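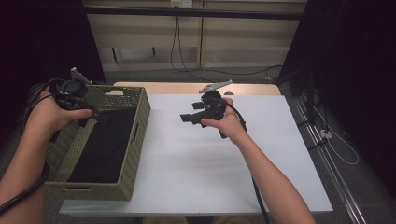

Search this site Go

Open lab day at Jemero

By Ayana Mersha
2/14/25
9 comments | 50 shares

I finally made it to the Jemero open day in Grorcombe, and yes, I got to try the hand-held grippers! You hold one in each hand and do a chore while the system records how you move, so a robot can learn from it later. My guide, Yiğit Kahraman, was very patient – I needed nearly 5 minutes just to get my fingers comfortable (the cables kept bumping my arms). Two kids behind me got it right away, of course. They're doing it again in November, and I've already put my name down.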